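Trorstead folding ballot screen, tabletop. $42 each, packs priced on request. Made for council by-elections, party preselections, union votes. Grey corflute, folds flat, sets up in seconds. Fits any table 60 cm or wider. Replaces the old Osamwood model, wich we no longer stock.

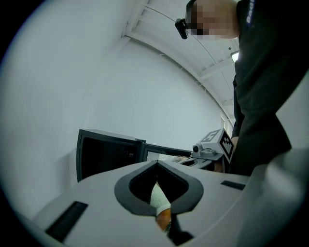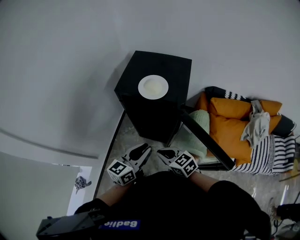
Delivery Thursday if ordered by noon. Carton of ten weighs 9 kg. A small square side table like the black one is too low for voters standing, get the floor stand (code 111).

Comments

Bình Sầm: Used 117 of these for our ward vote, no complaints. Tape peels tho.

Sombat Nakpan: Do they come in a wheelchair hieght?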